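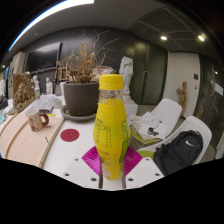 *Bottle held between the magenta pads, wrist view.*

**Ticket 41 – grip width reads closed while holding an object**
Reported by: Esperanza Villalobos
Assigned to: Kazimiera Dudek
Unit: Harnel two-finger, hand-held
Status: open, workaround in place

**Symptom**

With the yellow bottle gripped on its lower half, the logged width drops to zero after a few seconds and stays there. The fingers don't move. Opening and closing once brings the reading back until the next long hold. No error code in the log.

Shorter holds are fine. The mug, gripped by the handle, has not triggered it so far, but it was never held as long.

**Log**

09:40 – Reproduced on the first try. Width drops to 0, timestamps continue without a gap, so the logger is still receiving packets.

10:05 – Swapped the USB cable. No change.

10:20 – Checked finger plate screws. All tight. Pads seated correctly, no slip between pad and plate.

10:50 – Ran the encoder directly from the bench script, bypassing the Riltitz logger. Raw count holds steady at 3,000 with the bottle in the grip. The encoder is reading correctly.

11:15 – Back through the logger, fault returns. Problem is downstream of the encoder.

13:30 – Compared config files with the spare unit. This one has `idle_timeout: 2`, the spare has it disabled. When the count doesn't change for 2 seconds, the filter treats the gripper as idle and writes zero.

13:45 – Disabled the timeout, restarted the logger. Held the bottle for a full minute, reading stayed put. Repeated with the bottle turned label side out, same result.

**Cause**

Idle filter left on after the last firmware update. A steady grip on a rigid object looks the same to it as an unused gripper.

**Workaround**

Set `idle_timeout: off` and restart the logger before recording. Recordings made since the update should be checked for zero-width stretches – don't delete them, the raw counts are stored separately and the width can be rebuilt.

**Open items**

- Dudek to ask Kwiatkowski whether the default can be changed in the next release.
- Villalobos to rerun the long-hold test with the mug.
- Spare unit stays on the old firmware until this is closed.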